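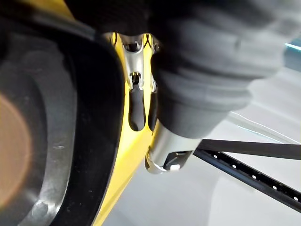

4. Running your first full scan

Now that Zuter is installed and you have typed in your licence key, it's time to give the computer a proper going-over. The first scan is always the slowest, so do put the kettle on -- on an older laptop you may want to leave it going over lunch.

1. Save your work and close anything you aren't using, especially your email program.

2. Plug in the mains lead if you're on a laptop. Zuter pauses a full scan when it finds itself on battery.

3. Open Zuter from the Start menu and choose Scan, then Full Scan.

4. Leave "Look inside compressed files" ticked. Archives larger than 200 MB are skipped unless you raise the limit under Settings, Scanning.

5. Click Begin. You can carry on with light work while the bar creeps along, though things may feel a bit sluggish!

6. When the results window opens, read through the list and click Move to Quarantine for anything marked in red. Items in amber are only suspicions, and you're welcome to leave them until you've had a look at section 7.

Note: The results window shows the first 1000 items. Longer lists are saved in full to the Reports folder.

Note: If you moved over from Folesico, please remove it completely and restart before scanning. Two scanners running side by side will squabble over the same files.

Caution: Emptying the quarantine deletes files for good. Wait a few days and make sure your everyday programs still open happily before you do it.

If the scan stops with error 37, restart the computer and begin again from step 3.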